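Skirbridge Window and Frontage Cleaning: Frequently Asked Questions

Last reviewed in April. These answers cover commercial and residential glass cleaning carried out under a Celix service agreement. Prices are given in the quotation and are not repeated on this page.

What is pure water cleaning?

Mains water contains dissolved minerals. When it dries on glass, the minerals stay behind as white spots. Pure water cleaning uses water that has been filtered and passed through a resin bed until the dissolved solids are close to zero. It is fed through a pole to a brush head, the glass is scrubbed and rinsed, and the pane is left to dry by itself. No detergent is used.

Why do you leave the windows wet?

Wiping a pane after a pure water rinse puts lint and skin oils back on it. Water left on the glass will run off or evaporate. If spots appear after drying, the usual source is the frame: dirt or old detergent held in the seals has run down during the rinse. This is common on the first and second visits and normally stops by the third.

How much water do you bring?

The standard van tank holds 1,000 litres. A long frontage with a first-floor return uses less than half of this. We do not need a tap on site unless the agreement says so. If we do use your supply, we fit a check valve to the hose connection.

How often should ground-floor glazing be cleaned?

It depends on the road, the height of the sill and the colour of the glass. As a starting point:

Shopfronts on a bus route: weekly.
Office frontages set back from the road: every two weeks.
Upper floors of either: every eight weeks.
Houses: every four to eight weeks.

Intervals can be changed at any time by giving notice before the next booked visit.

Does dark glass need cleaning more often than clear glass?

It does not get dirtier, but it shows dirt sooner. Clear glass with a lit interior behind it hides a light film of dust. Dark or heavily tinted glass with little light behind it acts as a mirror to the street, and any film, splash line or smear is seen against a black background. Low panes are the worst affected, as rain bounces grit up from the paving.

On long dark frontages we recommend a split interval: the lowest row of panes on every visit, the upper rows on every second visit. 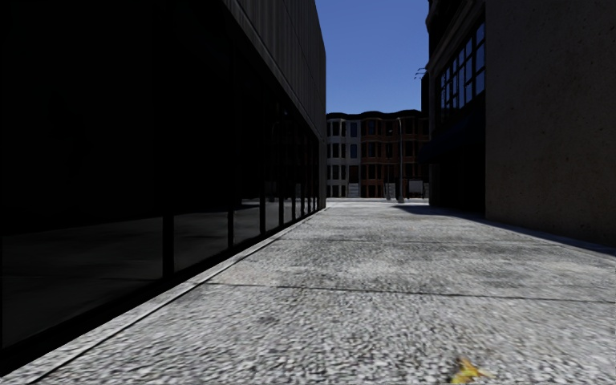
Do you treat older frontages differently?

Yes. Painted timber, putty glazing and leaded lights are cleaned by hand with a mop and squeegee. Pole-fed water is kept away from open joints and flaking paint. If the putty is loose, we record it and leave that pane until you have had it repaired. We do not carry out glazing repairs.

Bay windows on houses are priced as three panes even where the side lights are narrow. The time spent moving around the bay is the same.

Can you remove hard water stains?

Often, but not as part of a routine visit. Mineral deposits are first tested on a small corner with a mild acid cleaner. If that fails, a fine polishing compound can be tried. Deposits that have been on the glass for several years may have etched the surface, and etching cannot be cleaned off. The test patch is free; the full treatment is quoted separately.

Do not use wire wool or a scraper on coated glass. Some solar control coatings are on the outer face and will scratch at the first stroke.

What is the Pereyra method mentioned in my quotation?

It is our name for the order of work on framed glazing: top frame, seals, glass, sill, then a final rinse of the glass only. The term is kept in quotations so that the crew knows frames are included. If your quotation says "glass only", frames and sills are not cleaned.

What is the Ilham plan?

Ilham is the fixed-interval plan for frontages with up to 96 panes. Larger buildings are surveyed and priced by area. The largest single frontage plan we currently issue covers 1,149 square metres of glazing, and there is no upper limit for surveyed work.

Do you close the pavement?

Not for pole work. Cones and a trailing hose sign are placed at each end of the working area, and the hose is laid against the building line. Where the clear width for people walking past would be too narrow, the visit is booked before 7 am. Access platforms need a permit from the local highway authority, and the permit fee is passed on at cost.

Will you clean in rain?

Light rain does not affect the result. Rain is fairly clean; the marks people see afterwards come from dust that was already on the pane. Work stops in high wind, in lightning and when the surface underfoot is freezing.

What happens if I cancel a visit?

Visits cancelled before noon on the previous working day are not charged. Later cancellations are charged at half the visit price. If we cancel, the visit is moved to the next free slot and your interval runs from the new date.

What is your hose reach?

The reel carries 300 metres of hose — enough for most sites with parking on one side only. Longer runs are possible with a trolley unit, which should be requested when booking.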